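Workshop tips: recording arm demonstrations at the bench

Set your start pose before you touch the object. If the arm begins somewhere different on every take, the model spends its effort learning your habits. We save the pose as a preset and return to it between takes.

Tape the corners of the mat. A printed mat that creeps a little over a session will spoil the last hour of recordings. Change to a different pattern after every 600 takes, and note the change in the log.

Keep cables in wide curves, with enough slack for the full reach. Tight loops tug at the wrist, and the tug ends up in the data.

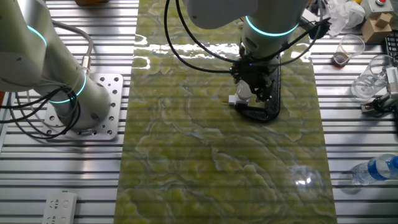
Resel, March

Small light objects are the hardest to record well. Close the fingers slowly, stop, then lift. If you fumble, finish the motion anyway and mark the take as a miss. Lobo, our sorting script, keeps misses in their own folder.

Work in sets of 16, then take a break. Two people can trade off, but put the operator's initials in the file name.

Glossy mats throw back the ceiling lights. Try turning off one row before you start adjusting exposure.

Play back 3 takes from each set before moving on. Check that the gripper stays in view all the way to release.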